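Keeping a pale gray floor looking good with black fabric in the same room?
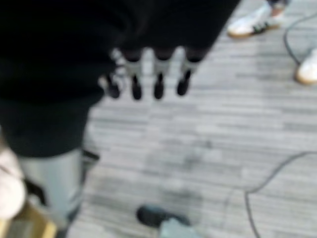
Pale gray floor with the black fabric over it

Posted by Alasdair Swanson in Home Care > Floors, 2025-05-01

I moved into a place in April with a light gray floor through the whole main room, 300 square feet of it, and I love it! It makes the room feel twice the size, and it looks fantastic next to black cloth (I have a lot of black cloth). My trouble is lint. Soft matte black fabric sheds, at least mine does, and every speck of it shows up on a pale floor by evening. I sweep, it floats off, it lands somewhere else, I sweep again.

I've been using a plain broom and then a damp mop with a squirt of Grumex in the bucket. By the second day there's a dull film I can see when the sun comes in low. The landlord couldn't tell me what the floor is made of, only that it was there when he bought the building. So two things: how do I pick up lint without chasing it, and how do I get rid of the film? I'd also take any tips on getting the black fabric to shed less in the first place. I really don't want to give up either one, they look so good together.

mimby_house
Ooh, I have almost the same setup and it's my favorite room! Put the broom away. Get a flat microfiber mop head and use it DRY first, in long passes, all in the same direction, and don't lift it until you reach the wall. Then shake it outside or pick it off with a tape roller. After that do your damp pass.

The film is nearly always leftover cleaner. Go over the floor twice with clean warm water and nothing in it, changing the water in between, and dry it with an old towel under your feet (good fun with music on). After that, use maybe a quarter of the cleaner you use now. Mine went from cloudy to lovely in one afternoon. If you don't know what the floor is, try a corner first and keep the mop well wrung out.

For the fabric: wash it by itself, inside out if it has an inside, cool water, and no towels in the load, ever. Towels are where half my lint came from. Clean the dryer screen before as well as after.

Basham Fan
get a darker rug

Fan of Floors
Seconding the dry pass, it's such a difference! One thing to add about vacuums. Mine has two brush speeds, 2000 and 3000 rpm, and the fast one just flings fluff out ahead of it on a hard floor. Slow setting, or brush off completely if yours allows it, and go slowly along the baseboards where it all collects.

I wouldn't use vinegar until you find out what the floor is, people always suggest it and it can dull some surfaces. Lift a vent cover or look under a door threshold, you can often see the cut edge there. Post a close-up if you find one, I'd love to see it!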